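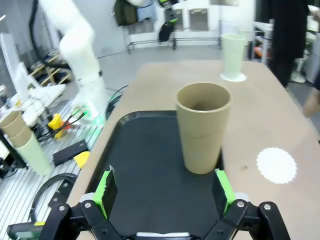 **Figure 9.1** Table with a tall beige paper cup on a black tray, a pale green cup on a white coaster, and a scalloped paper doily.

# Chapter 9: What Goes Under the Cup

Most books on beverage service treat the tray, the coaster, and the doily as settled matters. Carry on a tray, set down on a coaster, use a doily when you want to look refined. The rules are repeated from one edition to the next, usually without a word about where they came from or whether anyone checked them. This chapter takes the position that you should be suspicious of all three until each has shown what it does for the guest, the table, or the person carrying the drink.

Look at the tabletop in Figure 9.1 and suppose it belongs to you. Two cups are standing on two different kinds of support, and a third kind of support lies on the same table. Which of these would you keep if you had to pay for them, store them, wash them, and replace them? Write down your answer before you read on. You will be asked to defend it at the end of Section 9.4, and students who skip this step tend to remember having been right all along.

## Three jobs that get mixed up

Anything placed under a cup can be asked to do one of three jobs.

**Carrying.** The support moves with the drink. A tray does this. A raised rim helps keep a small spill on the tray, and it may stop a sliding cup, though a rim that catches a tall cup near its base can also tip it over. Trade catalogs mention the first effect and leave out the second.

**Protecting.** The support stays between the cup and the table. A coaster is meant for this. How well it works depends on what it is made of and how wide it is compared with the base of the cup. A coaster that soaks up a drop of water is useful for that drop. Once it is full, it holds the moisture against the surface it was bought to protect.

**Signaling.** The support tells the guest something: this place is yours, this drink is finished and ready, this house takes some trouble. A paper doily does very little except signal. Its lacy edge is the whole point of it, and an open pattern is a poor way to stop liquid.

There is nothing wrong with signaling. The trouble starts when an item bought for one job is defended on the grounds of another. Staff will tell you that doilies "keep the table clean." Ask them to pour a spoonful of coffee on one and lift it up.

## 9.1 The case of the Grurkeck tearoom

Hinata Sasaki took over the floor at Grurkeck, a tearoom in Drestness, in April. She inherited a written service standard that called for a tray, a coaster, and a doily with every hot drink, including drinks sold in paper cups. The room had 29 seats. The standard had been drawn up by an earlier manager, and the only reason given in the margin was the word "presentation."

Sasaki did something that textbooks recommend and working managers seldom find time for. She stopped using one item and waited to see who noticed. The doilies went first. She had a carton of 600 from a supplier called Thampi, and she put it on a high shelf and told the servers to say nothing. Over the following weeks she kept a notebook by the register, with one line for every remark a guest made about the table, good or bad.

The notebook ran to 41 lines. Most were about the chairs. A few guests complained that the tables rocked, and one asked whether the tearoom had changed its tea. The word "doily" did not appear until a regular, who had been coming for years, asked for hers back. Sasaki took one down from the shelf for her and continued to do so.

Be careful with this story. It is often told in training rooms as proof that guests do not care about doilies, and it proves no such thing. People do not always mention what they miss. Some may have come less often without saying why, and a notebook at the register would never catch them. Servers who already disliked laying doilies had every reason to write down less than they heard. What the case does show is more modest: the standard had been followed daily with no evidence behind it, and collecting even weak evidence cost one notebook.

## 9.2 Paper cups and the borrowed rule

The coaster rule was written for glasses and china. A cold glass collects water on the outside, the water runs down, and a ring forms on the table. The rule makes good sense there. It was then carried over to paper cups, as far as we can tell, by people who liked things to match.

A sound paper cup holding a hot drink behaves differently. The outside stays fairly dry and the base is usually recessed, so that the cup stands on a thin rim. Heat still reaches the table, and some finishes mark easily, which gives the coaster a possible use. Whether it is needed on your table, with your finish and your cups, is something you can find out in an afternoon.

The tall, narrow cup raises a second question that the matching rule never considers — height. The taller a cup stands on its base, the less it takes to knock it over. Setting it on a coaster smaller than its own foot makes matters worse. Setting it down in the middle of a tray is sound practice on the way to the table. Leaving the tray there afterward is a separate decision, and in many rooms it was never made by anyone.

## 9.3 Try it before you believe it

You will need a tray with a rim, a coaster, a paper doily, a tall paper cup, a shorter cup, and a towel. Use water at room temperature.

1. Fill the tall cup to two-thirds and stand it on the tray. Walk the length of the room and back. Note any spill and where it ended up.
2. Put a spoonful of water on the coaster and stand the shorter cup on it. Wait 9 minutes, lift both, and feel the table.
3. Repeat step 2 with the doily.
4. Change places with a partner and do all three again without looking at each other's notes.

Lavov, the service manual used in many older courses, gives expected results for a similar exercise. We have left them out. If your notes disagree with your partner's, record both sets and bring them to the discussion in Section 9.4.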